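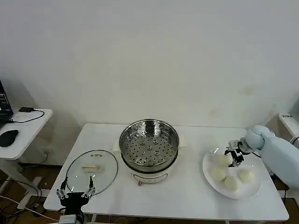 **Figure 4.** A compact electric steamer with the lid set aside.

### 3.2 Steam use and kitchen humidity in small apartments

Moisture produced by cooking is one of the main reasons why small apartments stay damp in the cold season, but it is measured less often than moisture from bathing or from drying clothes. In earlier surveys the cooking part is usually taken from a fixed table, with one value per person and per day. Such a table does not separate a household that fries from a household that steams, and we expected this difference to be large in our sample. Many tenants cook with compact electric steamers like the one in Figure 4, where the basket sits in the top of the pot and its flat bottom is perforated with rows of small round holes. A basket of this type lets the steam rise through the food, and the lid has small vent holes. Even with the lid closed, a part of the steam therefore goes into the room, and in a studio apartment the room is also the place where people sleep.

The survey was carried out in two housing blocks, Drondden and Skov, starting in November. Both blocks were built by the same owner and have the same wall construction, but Skov received new windows before our study and Drondden did not. We contacted 323 households by letter and 178 agreed to take part. Each household received a humidity logger, which was placed on an inside wall away from the stove, and a paper diary for cooking times. The diary asked only for the start time, the end time and the method (boiling, steaming, frying or oven). We did not ask for the menu, since in the pilot stage many people found this question too personal and stopped filling in the diary.

The diaries were copied by hand into a table by the second author, Negin Alipour, and checked against the logger data by Boonmee Saithong. Where a humidity peak had no diary entry near it, we kept the peak but marked it as unexplained. Where the diary had an entry and the logger showed no peak, we kept the entry. This happened mostly in Drondden, and we believe that the old windows are the cause, as they leak enough air to hide a short cooking event. We did not correct the data for this effect. A correction would need an air leakage test in every apartment, and the owner gave permission for such tests only in empty units.

For each diary entry we computed the rise in absolute humidity between the start of cooking and the highest value in the hour after it. Relative humidity was not used for this purpose, because it changes with the heating. Several tenants lower the heating while they cook, and in these cases relative humidity rises without any new moisture in the air. Entries with two methods at the same time were put in a separate group. They are included in the daily totals but not in the comparison between methods.

The comparison shows that steaming and boiling give similar peaks, and that both are clearly higher than frying. The difference between steaming and boiling is in the time after the peak. After boiling, the humidity began to fall soon after the end time in the diary. After steaming it often stayed high for longer – in Skov this was visible in almost 5 of every 10 evening entries. One possible reason is that the water is left hot in the closed appliance when the food is served. Another is that people who steam open the window less, as there is little smell. Our diary had no column for windows, so we cannot choose between these two explanations.

The position of the kitchen fan was also important. In the larger apartments the fan is above the stove, and a small appliance is normally used somewhere else, on a side table or on the counter near a socket. The fan then removes only little of the moisture. In the smallest apartments the distances are short and the fan works better, although tenants there reported more often that they keep it off because of the noise. These two effects work against each other, and for this reason the size of the apartment alone explains the daily moisture load poorly.

We compared our results with the moisture model of Plurnudetti, which the owner uses for planning renovations. The model gives good values for Drondden. For Skov it is too low in the evening and slightly too high in the morning. The version available to us treats cooking as a single event at a fixed hour, and we think that most of the error comes from this. When we replaced the fixed hour with the times from the diaries, the evening error became smaller, but it did not disappear. The remaining part is discussed in Section 4 together with the drying of clothes.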